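Komora household cloth, item 2658, set of five

Reviewed by Jinlong Luo
November 14, 2019

Komora sells its general household cloth in two sizes under two item numbers. The small one is 2658 and the large one is 3170. This review covers the small one, bought at retail from Golero in September and used since then for dusting, wiping counters and drying dishes. The large one is mentioned only where it differs.

The set comes in a paper sleeve with care instructions on the back. The colors are pink, gray, white, green and blue. Weight of the full set, dry and out of the sleeve, is 636 grams on a kitchen scale. There is no storage bag or hanging loop. The large version has a loop at one corner, and it is hard to see why it was dropped from this one.

Construction

The cloth is a plain cotton weave with a folded hem on all sides. Stitching is even on four cloths. The green one arrived with a loose thread at a corner, which was trimmed and has not run any further. The care tag is sewn into the hem and is stiff enough to leave streaks on glass. I cut it off every cloth before the second wash, and would do it before the first use next time.

New cloths repel water to some extent. The finish comes out in the first wash, and absorbency before that point should not be held against the product. After the third wash there was no further change that I could detect.

Handling

The weave is thin for its size. It folds flat into quarters and holds the fold on a shelf, and it bunches into a small enough wad to get into the corners of a drawer. The drawback of a thin cloth is that it takes up less water. A spill the size of a cup of coffee needs two cloths, or one cloth wrung out once. The Dralby waffle cloth I used before this handled the same spill in one pass, but it was bulky when folded and took until the next day to dry on a rail.

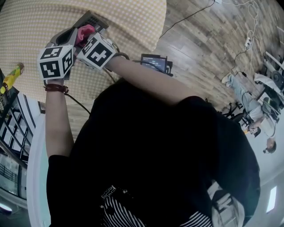

Does the pink cloth bleed color in the wash?

It did so slightly in the first wash, warm, when the white cloth in the same load picked up a faint tint. The tint was gone after the next wash, and there was none from the later loads. Wash the pink one separately the first time. The gray, green and blue cloths did not bleed.

Use by task

Dusting: good when barely damp. Used dry, it moves fine dust along a shelf and picks up only part of it. Lint is light after the third wash and heavy before that, mostly on dark surfaces.

Counters: good. The hem is flat and does not catch on the edge of a sink or a tile joint. Dried sauce comes off with warm water and ordinary pressure.

Glass: fair. It leaves a film unless followed with a second, dry cloth. For windows I went back to the Jia glass cloth, which has a tighter surface and leaves less to polish out.

Dishes: fair. One cloth will dry a small load and is then too wet to continue. Anyone drying a full rack should look at the 3170.

Care and wear

The sleeve specifies a warm wash and no fabric softener. I followed this except for one load in which softener was used by mistake, and water beaded on the cloths until they had been through two more washes. Shrinkage was visible along the length and negligible across the width, so the cloths are no longer quite square. They still stack. The pink and blue have faded a little, and the gray looks as it did when new. There are no holes and no opened seams.

Rating

Four out of 5. Points off for the stiff tag, the missing loop and the lint in the first few washes. The cloths are sound for dusting and counters, and I have bought a second set in gray for the kitchen.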